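Does a Tidy Desk Really Make You Smarter?

Grown-ups say a lot of things about tidying. "A place for everything." "You'd find it if you put it away." Some people even say that a clean desk will make you better at math. Should you believe them? Let's look at each claim and see how well it holds up.

Claim 1: Drawers keep things tidy

Well, maybe. A drawer keeps things out of sight, and out of sight isn't quite the same as tidy. Think of the drawer in your kitchen where the dead batteries and birthday candles live. Closed, it looks wonderful. Open it and you may want to close it again.

Drawers are still a good invention. They let you stack your stuff upward, so a small box can hold two layers of things and you can get to the bottom layer without lifting out the top one. Try that with a shoebox! A handle helps too. A long bar handle, running from side to side, gives you plenty of places to grab, so it doesn't matter much which part your fingers land on.

But look at what happens on a real table. There can be a perfectly good wooden box with two drawers, and a little red bottle still ends up lying on its side in front of it. Owning drawers doesn't put anything in them. Somebody has to do the boring part.
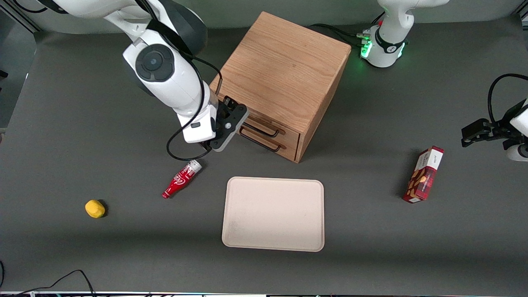 Claim 2: Everything belongs in a drawer

This one is easy to test. Get a ruler, or just use your eyes, and ask three questions before you put a thing away.

Will it fit? Not "will it fit if I push." If you have to push, the drawer will probably jam, and then you have two problems.

Will it roll? Bottles, pencils and marbles all roll. Put a round thing alone in a big drawer and it will bang into the front every time you pull. A folded sock next to it works as a brake.

Can it leak or crumble? A bottle with a loose cap should stand up. Food is even trickier. A crumb that falls on a table gets wiped up. A crumb that falls into the corner of a drawer can stay there until November, and ants are very good at finding it.

Wiroj Kaewmanee, who runs our Saturday-style craft sessions whenever school is out, thinks no food should ever go in a desk drawer. I think that's a bit strict. A sealed packet is fine for an afternoon. We have agreed to disagree, and he checks my drawer anyway.

Claim 3: You can tell what's in a box by looking at it

Boxes want you to believe this. The words are there to tell you what's inside, and the picture is there to make you hungry. Those are two different jobs, so it's smart to read the words first.

Patterns do a job as well. Plaid is a pattern of stripes that cross each other, and when it belongs to Scotland people often call it tartan. Shortbread is a Scottish cookie made mostly from flour, butter and sugar, so companies like to wrap it in plaid. Does the plaid prove that the cookies came from Scotland? No! Anyone can print stripes on cardboard. To find out where food was made, hunt for the small print.

The outside of a box can't tell you how many cookies are left, either. For that you have to open the flap, and if you have a brother or sister you already know how that can go.
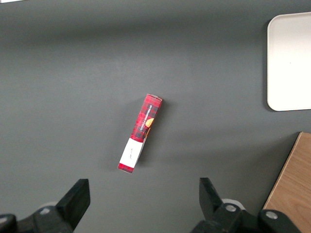 A plaid box with "VANILLA SHORTBREAD" printed along it.

Claim 4: Tidying takes forever

It feels that way, so time it. When I finally timed my own desk, it took 11 minutes, and four of those went on reading an old comic I found underneath. Your number will be different. Write it down and see whether it shrinks next time.

Here is a fair way to test it:

Pick one table or desk. Don't pick your whole room.
Move everything to one side.
Put away the things that already have a home.
Choose a home for the things that don't.
Stop the clock.

So, does a tidy desk make you smarter? I haven't seen anything that convinces me. It does make it easier to find your eraser – and you'll have somewhere to put your elbows while you do the math.

Words to know

Claim: something a person says is true. It might be, or it might not.
Tartan: a pattern of crossing stripes linked with Scotland.
Flap: the part of a box that folds over to close it.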